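About Ketton Pest Control

Ketton Pest Control looks after homes, shops and small farms in Corkomcombe and the villages on either side of the river. We deal with wasps, carpenter ants, cockroaches, bed bugs and moths. We also do bird proofing on roofs and loading docks. We do not handle bees. If you have a swarm, call us anyway and we will give you the number of a beekeeper who collects them.

How we started

Czesław Laskowska opened the business in a rented unit behind the Demchenko lumber yard, with one van and a secondhand sprayer. Most of the early work was wasp nests in the summer and very little in the winter. Marianna Ziółkowski joined to run the office and set up the inspection contracts that now keep us working all year. Restaurants and bakeries make up a large share of those contracts. The rest are apartment buildings and two grain stores.

We moved to our current building on Clallo Street in October, four years after opening. The unit at the lumber yard had no heat and the chemical store was too small.

What happens when you call

Marianna or Genowefa Zieliński will ask what you have seen, where, and when you first noticed it. If you can catch one of the insects in a jar or on a piece of tape, please keep it. Carpet beetle larvae get mistaken for bed bugs more often than you would think, and the treatments are different.

A technician then comes out to inspect. For a house this usually takes less than an hour. You get a written quote before any work starts, and the quote lists the product we plan to use, the rooms to be treated and how long you need to stay out of them. The inspection fee is $40 and it comes off the bill if you go ahead.

Bed bug work always includes 2 visits. The second one is in the price. Ant and cockroach jobs are done with gel bait wherever possible, so you can stay in the house and you don't have to empty the kitchen cabinets.

Our technicians

Mieczysław Krajewska leads the field team and handles all heat treatments. Every technician is licensed for the products they carry, and new hires ride along with a senior technician through a full summer before they take jobs alone. Licenses are kept at the office and you are welcome to see them.

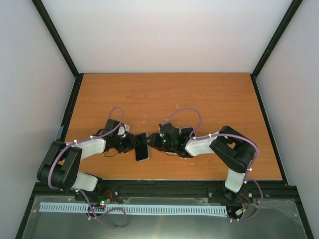
Zarmeena Sandhu wrote to us that she had paid another company three times for ants in the same bathroom wall, and that we were the first to pull off the tub panel and look at the damp wood behind it. She added that she would have liked a call when the technician was running late. We now call ahead if we are going to be more than fifteen minutes behind.

Area and hours

We cover all of Corkomcombe and anywhere within half an hour's drive of it. Farther out is possible for contract customers. The office is open Monday to Friday, eight to five. In wasp season we also take calls on Saturday mornings.

The office is at 735 Clallo Street. Parking is at the back, next to the vans. Please ring the side bell, as the front door is for deliveries.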